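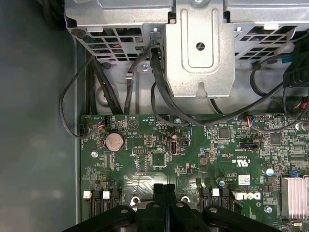

Renato Navarro wrote to us after the first edition that he had replaced the battery in 4 minutes, but then he lost the whole evening, for the reason that he did not write down his settings before. So in this edition the settings come first. Please do not skip step 1.

Section 7. Replacing the coin-cell battery on the motherboard

When to do it
Replace the battery if the computer forgets the date and the time after it is unplugged, or if it shows a message about a low battery at the start. The new battery must be of the same type as the old one. The type is printed on the top face of the battery.

You will need
A new coin-cell battery
A small flat plastic tool or a fingernail
A pen and paper
A grounding strap, if you have one

Steps

1. Start the computer, open the setup menu and write down the boot order and every setting that you have changed. A photo of each page with your phone is also good.

2. Shut down the computer. Do not use sleep mode. Pull out the power cord and all other cables.

3. Press the power button and hold it for a few seconds. Then open the case as in Section 2 and lay it on its side, with the board facing up.

CAUTION: Touch the bare metal of the drive cage before you touch the board. Do it again each time you come back to the table.

4. Find the battery. It is silver and sits flat in a round holder on the motherboard, not far from the drive cage. A silver mounting screw is just below it. Leave this screw in its place, it holds the board to the chassis.

5. If a black cable is in your way, move it gently to the side with one finger. Do not pull on it. If a plug comes off, put it back before you continue.

Note: The fan header near the corner has thin red, blue and black wires. Keep your sleeve away from them.

6. Look which face of the old battery is up. Release the battery from its holder with the plastic tool and lift it out.

CAUTION: Do not use a metal screwdriver to lift the battery. Keep old and new batteries away from small children. If a child swallows one, get medical help immediately.

7. Put in the new battery with the same face up and press until it is fixed. It must lie flat.

Note: Do not move the small blue jumper near the upper edge of the board. It is not part of this work.

8. Check that no cable is pressed under the cover. Close the case, connect the cables and start the computer.

9. Enter the date, the time and the settings from your paper. Save and exit.

If the clock is wrong again the next day, repeat steps 2 to 7 and check the seat of the battery. If this does not help, see page 58.

Text: Amna Siddiqui. Checked by Hammad Kiani, Pastbridge, 30 March 2023.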